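Prop and costume check sheet, Bunumden build group, revision 9
Inspection date: 22/07/2018
Items: one foam breastplate, pair of pauldrons, one staff with lit head, one helmet with visor, one resin-cast belt buckle set
Status key: P = pass, R = repair before wear, N = not applicable to this build

Comments are written under each section. A line marked R stays R until the repair has been done and looked at again by somebody other than the builder.

## 1. Staff

- Overall length measured tip to butt, 188 cm: **P**
- Breaks down into sections for transport: **P**
- Center joint locks with no visible rotation: **R**
- Butt end capped with rubber: **P**
- No exposed screws or pins on the grip area: **P**
- Head cannot be pulled off by hand: **P**

Comments: The center joint is a threaded steel insert epoxied into PVC on both sides. The lower insert turns inside the pipe under moderate torque. The epoxy bonded to the insert but let go of the PVC, which was not sanded on the inside before assembly. Remove the insert, scuff the bore with 80 grit, wipe down with alcohol and reseat. Drill and cross-pin after cure. The pin should end below the surface and be filled over.

The head is 401 g with battery installed. With the joint loose, that weight is enough to make the upper section swing when the staff is carried level. Do not carry it assembled until the joint passes.

## 2. Lighting and power

- Battery in a closed holder: **P**
- Switch reachable without taking off gloves: **P**
- Wire runs strain-relieved at both ends: **R**
- All solder joints covered with heat shrink: **P**
- Fuse fitted on the positive lead: **P**
- Surface temperature acceptable after one hour on: **P**

Comments: The LED strip in the staff head has hot glue over the solder pads, with nothing holding the wire itself. A zip tie through the two existing holes in the base plate will fix this. The helmet eyes use a separate Tondex coin cell pack. The pack door is held by friction only. Add a strip of tape across it before each wear and check the tape when changing cells.

No lithium pouch cells are used anywhere in this build. If that changes, this section has to be done over from the first line.

## 3. Breastplate and pauldrons

- Edges rounded or bound, no sharp foam corners: **P**
- Straps hold when pulled sharply: **P**
- Wearer can get out alone in under one minute: **R**
- Paint fully cured, no transfer to a white cloth: **P**
- Spikes flexible to the tip: **R**

Comments: Exit time was 146 seconds on the first attempt. The delay is entirely at the left side buckle, which sits under the pauldron and has to be found by feel. Move it forward two inches or replace it with a side-release buckle with a pull tab. Retest with gloves on. 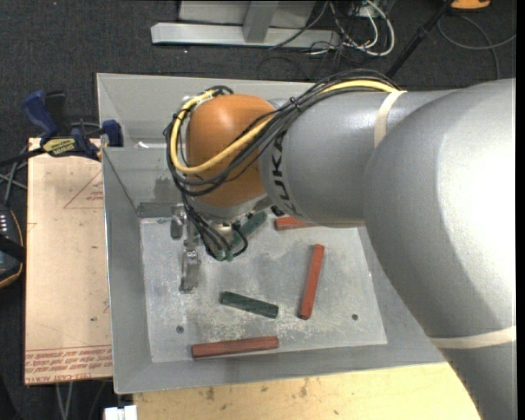 The four spikes on the right pauldron are EVA foam and bend freely. The two large ones on the left were stiffened with a dowel core, and the dowel runs to within half an inch of the tip. Most event rules will treat these as rigid. Cut the dowel back to one third of the spike length and plug the cavity with soft foam.

The paint is acrylic over three coats of flexible primer. Light cracking was found at the waist fold. It is cosmetic and does not affect the rating. Touch it up after the buckle has been moved, as the strap anchor will need painting anyway.

## 4. Helmet

- Field of view, forward: **P**
- Field of view, down to own feet at two paces: **R**
- Ventilation openings clear of padding: **P**
- Padding fixed and cannot shift over the eyes: **P**
- Chin strap releases under load: **P**
- Visor stays up when raised: **P**

Comments: The downward view is blocked by the lower jaw section. Floor is not visible closer than four paces. Either trim the inner lip of the jaw or wear with a handler on all stairs and ramps. The trim line has been marked in pencil inside the helmet. Cutting to that line does not reach the sculpted teeth.

Ventilation is acceptable for short wear. The fan on the right side is noisy and one mounting screw is missing. Replace the screw with the same length, as a longer one will reach the padding. Limit continuous wear to 30 minutes until there is a second fan.

## 5. Cast parts

- Castings fully cured, no tacky areas: **P**
- No trapped bubbles at mounting points: **P**
- Flash and seam lines removed: **P**
- Magnets glued and mechanically retained: **R**

Comments: The buckle set was cast from the Koyama mold. One bubble on the back face of the center piece was filled with resin and sanded flush. It is well away from the mounting posts.

The magnets are set in cyanoacrylate only. One came out during the pull check and stayed stuck to its mate. Reset all of them in two-part epoxy, with a thin fabric disc over the top. Check polarity before the epoxy goes in. Wear a respirator when sanding any of these parts, including small corrections done at the event.

## 6. Transport and storage

- Crate large enough to close without pressing on parts: **P**
- Battery packs removed and bagged: **P**
- Helmet supported from inside: **P**
- Repair kit packed: **R**

Comments: The Ralero crate is suitable. The breastplate goes in first, face up, with the pauldrons nested inside it. Do not put the staff head on top of the visor. The repair kit is short of contact cement and spare side-release buckles. Contact cement has to travel upright in its own sealed tub, outside the crate. Leave no foam parts in a closed car in warm weather. The heat-formed curve on the breastplate will relax and the glued seams at the ribs may open.

## Open items

| Section | Item | Action |
|---|---|---|
| 1 | Center joint | Reseat insert, cross-pin |
| 2 | Strain relief, staff head | Zip tie to base plate |
| 3 | Exit time | Move or replace left buckle |
| 3 | Left spikes | Cut back dowel, plug with foam |
| 4 | Downward view | Trim jaw to pencil line |
| 5 | Magnets | Reset in epoxy with fabric disc |
| 6 | Repair kit | Add contact cement, buckles |

Recheck in August, before the first outdoor wear. Sections 1, 3 and 4 are to be repeated in full with the complete costume on. For sections 2, 5 and 6, only the lines marked R need to be looked at again.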